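Drisstead Town Waste Reduction Group
Minutes, 23rd November

Present: Maribel Palomino (chair), Nana Akolgo, Augustina Tetteh, Sudheer Salian (minutes)
Apologies: Augustina Baidoo

1. Minutes of the June meeting
Agreed with one correction: the compost site is on Panstead Road.

2. Takeout container rule
Nana reported on the survey of food businesses. Letters went to 70 and 30 replied. Most have stopped using foam. Several asked whether foam cups are covered as well as boxes. Maribel will ask the town clerk for a written answer.

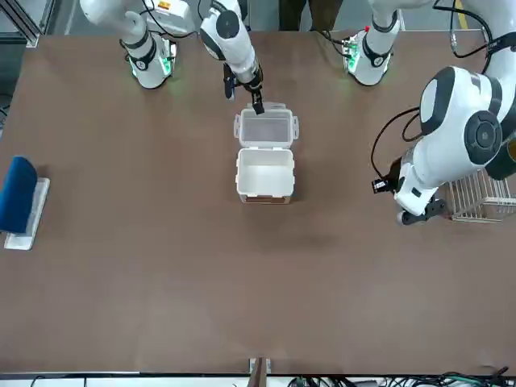
Augustina T. said the smaller stands buy in bulk and want time to use up old stock. The group agreed to ask the town for a longer grace period. Sudheer was against and asked for this to be noted.

3. Returnable box program
Kollen Deli and Tsikata Bakery will both join. The deposit stays as set in June. Nana to draft the counter sign and send it round for comments.

4. Money
Balance is $1,396. Printing of the flyers approved, 10 packs.

5. Other business
The bottle bank behind the library is full again. Sudheer to call the hauler.
Date of next meeting to be sent by email.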